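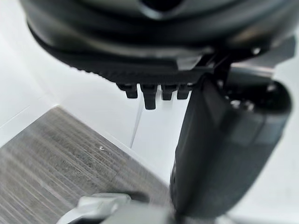 Flekville, 8th March

Gripper Fault Report, Zarker Sorting Project
Catrin Mostyn and Fraser Nisbet

1. Background

Our project uses an arm with a two-finger gripper to pick small plastic parts out of a tray and place them in a bin. The control program is called Wogan and was written by last year's group. We took it over in October and added our own grasp planner, which we named Ginau. This report covers a fault that stopped our main test series and what we did to find the cause.

2. What happened

We planned a series of 382 picks, split into blocks. The first blocks ran without trouble. During a later block the gripper closed on a part, lifted it, and opened again halfway to the bin. The part fell and the arm carried on to the bin as if it were still holding it. Fraser pressed the stop button. No one was inside the marked area and nothing was damaged.

We restarted and the same thing happened after 5 more picks. The second time, the fingers opened and then closed again at full force with nothing between them. We ended the session there, because a gripper that closes without a command can catch a hand. Catrin wrote up the safety form and we cut power to the arm before going near the fingers.

3. First checks

We first suspected Ginau, as it was the newest part of the system. We went through the log for both failures. In each case the planner had sent one close command and no open command. We then ran the planner with the arm disconnected and fed it the same camera input. It sent the same commands again, so we ruled it out.

Next we looked at the grip force. If it was set too low, a part could slip out, but that would not explain the fingers moving apart. The position readings in the log showed a real opening movement, starting shortly after the wrist began to turn.

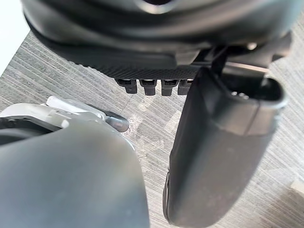 The timing pointed us to the wiring. With the power off, Catrin moved the wrist by hand through its full range while Fraser watched the signal line on a meter. The line dropped out for a moment near one end of the rotation. It came back when the wrist was turned the other way. We repeated this with the cable held still at the gripper end and the signal stayed steady.

4. Cause

The cable was too short for the path we had given it. When we moved the tray in order to make space for the bin, the wrist had to turn further on each pick, and this pulled on the plug. When contact was lost, the gripper controller reset. Its startup routine opens the fingers and closes them once to find the end positions. Wogan did not check for a reset, so the arm kept moving.

5. Changes

We fitted a longer cable and clamped it so that the plug takes no load. We limited the wrist rotation in software. We also changed Wogan so that it asks the gripper for its status every 100 milliseconds and stops the arm if there is no answer.

The homing movement is still a problem. We could not turn it off, so the rule for now is that hands stay out of the marked area whenever the gripper has power, including when the arm is stopped.

6. Retest

We pulled the plug on purpose with the arm moving slowly and the fingers empty, and did this 5 times. The arm stopped each time. The full series has been started again from the first pick, and the earlier results are not used in our success rate. Still to do: label the new cable, and add the reset check to the setup notes for the next group.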